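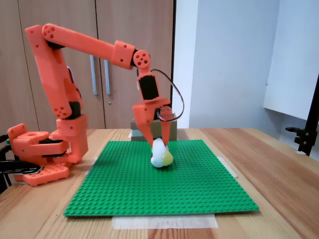
Tudico opened its Avley workshop to visitors for one afternoon in October, and the busiest bench was the one with the cheapest hardware on it. The arms there are printed in-house and driven by hobby-grade servos. Each has 6 joints, counting the gripper, and reaches a little under 60 cm.

The task on show was picking up a small soft toy from a green LEGO baseplate. Soft objects are awkward for a two-fingered gripper: the surface gives way before the motor registers much load, so closing force has to be judged from position as well as current. The studs give the team a ready-made grid for noting where each attempt starts.

Manikandan Venkataraman, who runs the bench, has logged 947 grasps since the spring. Most failures come from the approach angle – a fingertip lands on a stud and the wrist stalls. His control software, Prondinine, now lifts by 2 mm and tries again.

Visitors asked mainly about wear. The printed parts last well, Venkataraman said, but the servo gears do not, and he keeps a drawer of spares. Montoya, which supplies the motors, is testing a metal-geared version. The workshop opens again in the new year, with booking through the Tudico site.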